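Urska Chore Evaluation Kit: Set-Up Guide

Section 2. Cabinet and Fabric Tasks

2.1 Scope

These tasks test whether a two-arm machine can do routine household work at a useful rate. At present no machine tested by Favholm matches a person on them. Do not quote a single good run as proof of readiness.

2.2 Procedure

1. Place the cabinet on a level floor. Keep the floor type the same for the whole series.
2. Check that the door swings freely by hand.
3. Set the arm speed limit to 50 percent.
4. Start the run. Do not help the arm once it has started.
5. Log each attempt as complete, partial or stopped.
6. Repeat until 11 attempts are logged.

CAUTION: Stay clear of the arms while the drives are on. Keep one hand near the stop button.

NOTE: Fabric items are logged on a separate sheet. Dark, soft material is hard for most grippers to locate by camera.

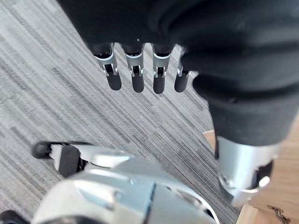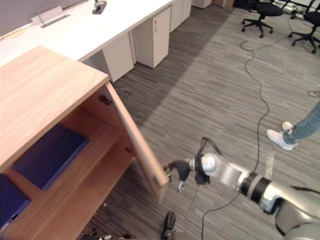

Cabinet task, door open.
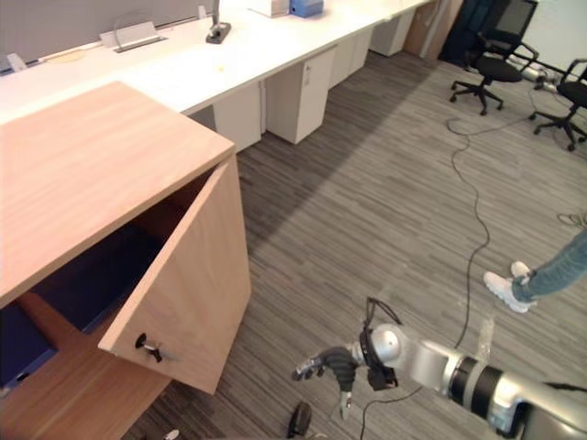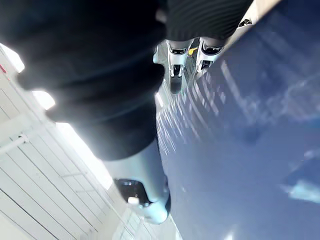

2.3 Reading the results

A score of 77 or higher allows the machine to move to the unattended tests in Section 3. A lower score means an operator must be present. Send completed logs to Alina Moldovan at Favholm by Tuesday.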